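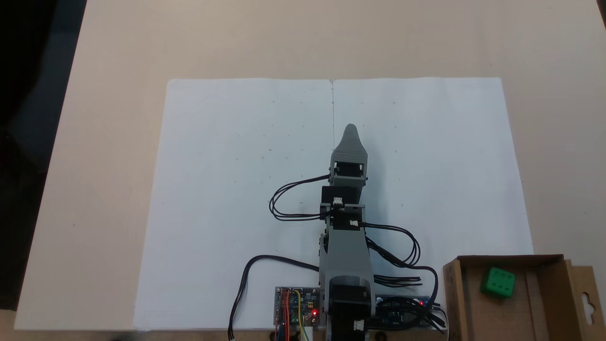 Most of what gets passed around as measuring and marking advice is repeated by people who own very good tools and have forgotten what it's like to hang a shelf with bad ones. I have been putting up shelves, lining drawers and cutting contact paper in a drafty house in Rirnadthorpe for 14 years, and I've tried nearly all of it. Some of the advice holds up. A fair amount of it sells gadgets. The one habit I'd defend to anybody is making a template first, and a template can start as a big sheet of white paper on a table with a thin pencil line run down the middle from the top edge. You need that line before you need anything with a battery in it.

The centerline

People will tell you to measure the full width, divide by two and mark it. Fine, if your tape is accurate at the hook and you can halve 23 and 5/8 in your head. I can't. Cut the paper to the width of the thing you're working on, fold it edge to edge, and crease it lightly at the top and bottom only. Open it up and join the two creases with a straightedge. If you don't want a fold in the paper, measure in the same amount from each side, some easy number that lands close to the middle, and then split the small gap by eye. You'd be surprised how well your eye splits half an inch and how badly it splits two feet.

Don't trust the factory edge of the paper either. Roll paper is often torn or cut crooked at the end. Square your first line off one long side and ignore the top until you have to trim it.

Pencils

Carpenter's pencils are for lumber yards. The line they leave is as wide as a nickel is thick, and then you have to remember which side of it you meant. A plain number 2 with a decent point does everything in a kitchen or a hall closet. Mechanical pencils are better still for paper and worse on bare wood, where the lead snaps in the grain.

I do not believe in the white-pencil-for-dark-surfaces trick. It works on slate. On a dark painted cabinet it skates. Use painter's tape and write on the tape.

Laser levels

I bought the Visser cross-line model because everyone said it would change my life. It throws a nice red line across a wall. It also throws that line across a wall in a house where the floor, the ceiling and the window trim all disagree, and a shelf that is truly level under a window that isn't looks drunk. In an old house you are usually better off matching the nearest long line people will see. I use the laser for tile and leave it in the closet otherwise.

A cheap spirit level is worth checking before you blame the wall. Set it on a counter, note where the bubble sits, turn it end for end in the same spot. If the bubble moves to the other side, the level is off and no amount of care will help you. Mine was off for years.

Drawer liners

The usual instructions say to cut the liner in the drawer with a utility knife. This is how you get a scored drawer bottom and a liner that is short on one side. Make the paper template instead, fit it, trim it until it lies flat with no buckling at the corners, and then trace it onto the back of the liner. Mark which face is up. On a drawer that's out of square, and most of them are, a flipped template is a ruined piece of liner.

Fudell makes a peel-and-stick liner that claims it can be repositioned. It can, once. After that it picks up crumbs and sawdust and the corners lift. The non-adhesive kind stays put under silverware trays and can be washed in the sink. The package says "for up to 300 washes," and I'd like to meet whoever checked.

Hanging things over a stove

Panport pot rails come with a printed drilling guide, and the one in my box was off from the actual rail by enough to matter. I don't know if the paper had stretched or the printing was bad. Lay the rail on your own sheet, poke through the holes with a sharp pencil, and tape that to the wall. Draw your centerline on it and line it up with the middle of the stove, if the middle of the stove is what you'll be looking at. If there's a vent hood, line it up with the hood.

Leave the template taped up overnight before you drill. I know that sounds fussy. I have moved things after sleeping on it more often than I've left them.

Things I've quit doing

Toothpaste on the back of a picture frame to mark the nail spot. It leaves a smear on the wall and the smear is bigger than the nail.

Measuring with string. String stretches, and the cheap cotton kind stretches a lot.

Rounding to the nearest quarter inch "to keep it simple." You end up with 5 boards and one gap.

Buying special template plastic for anything you'll only trace once. Kraft paper, the back of wrapping paper, or the blank side of a feed sack will do. Save the plastic for quilting, or for a shape you know you'll be cutting again next April.

Storing templates

Roll them, don't fold them. Write on the outside what it's for, which way is up, and which room. A template labeled "closet" is no use in a house with four closets. I keep mine in a mailing tube behind the door, and I throw out the ones for furniture we no longer have, which I should do more often than I do. If the edges get soft, trace it fresh before the next job. A soft edge pushes over under the pencil and you'll lose a sixteenth on each side without noticing until the liner won't reach the back of the drawer.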